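Chapter 4
Fixed Costs and Variable Costs

Before you begin
You should be able to read a simple income statement and work out a unit price. If you skipped Chapter 3, go back to the section on revenue.

Key terms: fixed cost, variable cost, total cost, average cost, step cost

Every business pays for some things whether or not it sells anything. Rent is due on the first of the month. Insurance has to be renewed. The loan on a piece of equipment is paid off at the same rate in a busy June as in a slow one. These are fixed costs. Fixed does not mean they never change. A landlord can raise the rent. It means they do not change with the number of units produced.

Other costs rise and fall with output. A bakery that makes more bread uses more flour. A print shop that takes a larger order uses more paper and ink. These are variable costs.

Take Ondico, a small firm that makes desk lamps. Its fixed costs come to $1,000 a week. Each lamp needs $2 in wire and fittings, along with a shade, a base and packaging, which are treated separately in Section 4.3. For now we will count only the wire and fittings. If Ondico makes 200 lamps in a week, its variable cost is $400 and its total cost is $1,400. The average cost of a lamp is $7. If it makes 840 lamps, the variable cost is $1,680, the total is $2,680, and the average falls to $3.19.

The price of wire is the same in both cases. The average falls because the $1,000 is shared among more lamps. 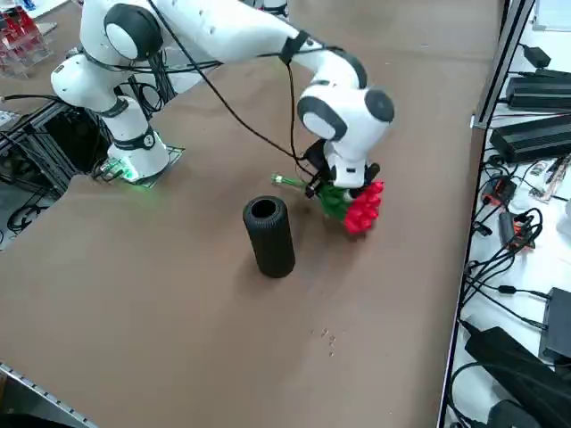

Aslak Løken objects that the line between the two kinds of cost is drawn too neatly in most textbooks, and that wages in particular belong on neither side. A worker on a yearly contract is paid in a slow week, he writes, but the same worker's overtime depends entirely on orders.

The objection is a fair one, and we return to it in Section 4.4 under mixed costs. For the first part of this chapter, wages are placed in one group or the other, and the problem will always tell you which.

4.1 Sorting costs

To sort a cost, ask what would happen to it if output doubled next week. If the bill would stay the same, the cost is fixed over that period. If it would double, the cost is variable. Some bills stay level for a while and then jump, as when a firm fills one storage unit and has to rent a second. These are step costs. Over a small range of output they can be treated as fixed.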